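Toy bin

Reading time: 3 min

A toy bin is an open container used for the unsorted storage of small playthings. The term covers deep household boxes, shallow trays used in play groups, and the sloped-wall bins found in repair rooms and toy libraries. Unlike a shelf or a divided cabinet, a toy bin has no fixed place for any item, and its contents are usually of mixed size, weight and surface.

Form

Most toy bins are rectangular and open at the top. Walls may be vertical or sloped. Vertical walls give the greatest volume for a given footprint. Sloped walls reduce the volume but direct round objects toward the floor of the bin and make the corners easier to reach. The Pavside pattern, a shallow type with sloped walls on all sides, was made for reading rooms and waiting areas, where children sit beside the bin and take items from above.

Depth is the main practical limit. In a deep bin, small figures settle to the bottom and are covered by soft toys. A shallow bin keeps most of its contents in view but must be emptied or thinned more often.

A bin that is used at a fixed station is often clamped to a board or platform. Clamping stops the bin from sliding when items are pulled out from one side. Screw clamps are common for this purpose – they can be removed without marking the wall, provided the pad is flat.

Contents

Typical contents fall into soft items (plush and foam), molded figures such as animals and dinosaurs, and play food. A mixed bin may hold a red soft toy, a light-green dinosaur and a green apple side by side, together with hard, angular pieces that belong to no obvious set.
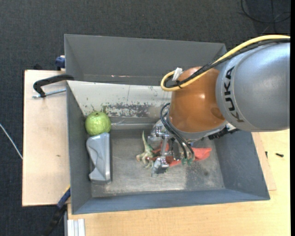 Flika objected in a letter to the Conthorpe toy library bulletin that mixed storage of this kind shortens the life of soft toys, as hard pieces rub the nap and leave marks, and proposed that plush be kept in a bin of its own. The Conthorpe library kept mixed bins for general lending but adopted a separate soft bin for infants. Its guide gives 2 rules for mixed bins: heavy items go in first, and nothing with a sharp edge goes in at all.

Wear

The floor of a bin wears before the walls. Dragged toys leave scuffs and dark smudges, which collect where items are most often picked up. Painted walls may peel, usually starting at an edge or corner. Peeling paint is a reason to withdraw a bin from use by young children, while scuffing of a bare floor is of no consequence.

Cleaning

Bins are emptied completely before washing. The Quispe method, used in several lending collections, treats the bin and the contents separately: hard toys are washed in warm soapy water and air-dried, soft toys are laundered according to their labels, and the bin is wiped from the rim down. A collection of around 100 items can be handled in this way in a morning. Toys are returned only when fully dry – damp plush will transfer moisture to everything beneath it.

Related forms

Toy chests differ from bins in having a hinged lid. Crates have slatted or perforated walls and are better suited to outdoor toys, as sand and water can drain through them.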